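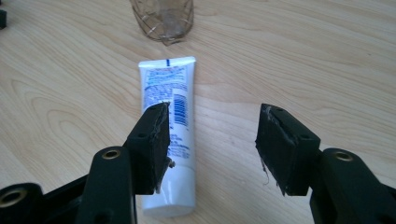 Attachment 1 – pads on the Falov hand unit, white tube between the fingers, left pad over the edge of the label.

Ticket: Grip pads fraying, tube slips on lift
Unit: Falov hand gripper, unit 2
Site: Gakska, bench side
Opened by: Odette Poulain
Priority: normal (I asked for high)
Status: open

Problem as reported
Tubes slide down between the fingers during the lift. Started on the fuller ones, now it happens with half-empty ones too. Plulier support has read the error log and says it's a calibration problem. I have my doubts. Look at the top corner and inner edge of the left pad, then the upper edge of the right one. Those strands were not there when the pads went on.

First reply from Plulier
Asked us to rerun the zero routine and raise the closing force one step.

What I did
Reran zero with the fingers fully closed, then fully open. No errors either time. Raised the force one step. The tube held on the first lift and slid on the second. Put the force back where it was, as I don't want to squash product to prove a point.

Second reply from Plulier
Says the pads are rated for 500 hours and our counter shows 49, so wear "can be ruled out." I don't see how. The counter logs powered time. It doesn't know how often the fingers close, or what they close on, and crimped tube ends are not kind to soft material. I'd also like to know what load that rating was measured under. Asked, no answer yet.

Checks on the mechanism
Power off, fingers moved by hand.
Pivots at the brass grommets: no side play I can feel, left or right.
Screws under the pads: snug.
Linkage arms: no cracks found, both move freely.
Finger travel: even on both sides by ruler.
So the mechanism looks fine to me, and I'm not going to strip it down just because the next line of the flowchart says to.

About the off-center tube
Plulier picked up on the tube being nearer the left finger in attachment 1 and called it proof of a centering fault. It isn't proof of anything. The right finger isn't touching the tube, so there is no grip there to judge. Centering has to be checked with both fingers closed on something rigid. I used a steel pin and it came out centered.

Pad swap
Trimmed the long strands at the lower inner corners first – they can get caught under the tube. Trimming made no difference to the slip. Fitted one spare set from the Aoun box, both sides, old adhesive scraped off. Same force setting, same tubes. No slip so far, but that's one afternoon on fresh pads and I wouldn't close a ticket on it.

February 7, 2020
Plulier proposes closing as "resolved by recalibration." Declined. The calibration was redone before the swap and the tubes still slid. Please change the cause field to pad wear or leave it blank.

Still needed
A pad life figure in closing cycles.
2 more sets of pads. The Aoun ones were our last.
Someone to say whether the harder pad can be used on coated tubes. The sales sheet says yes, but the sales sheet also said 500 hours.

Old pads are bagged and labeled in the drawer under the bench. Please don't throw them out until this is settled.

O. Poulain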